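Weltino is a television drama in 16 episodes about the kitchen of a small hotel restaurant. It was written by Agata Piras and directed by Gerrit Makhubela. The first episode was shown on 29th April, and the series was later repeated in a shortened version.

The story follows Carys Landeg (her first leading role) as Nerys, a pastry cook who inherits 2 restaurants and a large debt from her aunt. Her rival is the head chef Prydderch, played by Ostap Kravchuk. He wants to close the older restaurant, called Flirnard, and sell the building.
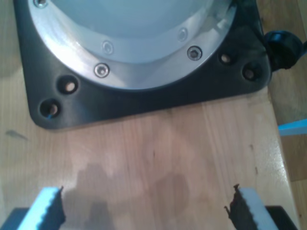

Socket-head screws in a metal ring.

The kitchen was built in a former wool store in Dullel, where filming started in March and took 40 days. The actors cooked most of the dishes themselves — only the sugar work was made by a professional. More than 3000 people applied to be extras in the banquet episode.

Critics liked the calm rhythm of the first half, but several found the love story too slow. Mabli Cadwaladr, who composed the music, also sings the closing song. A second series was planned, but it was not produced.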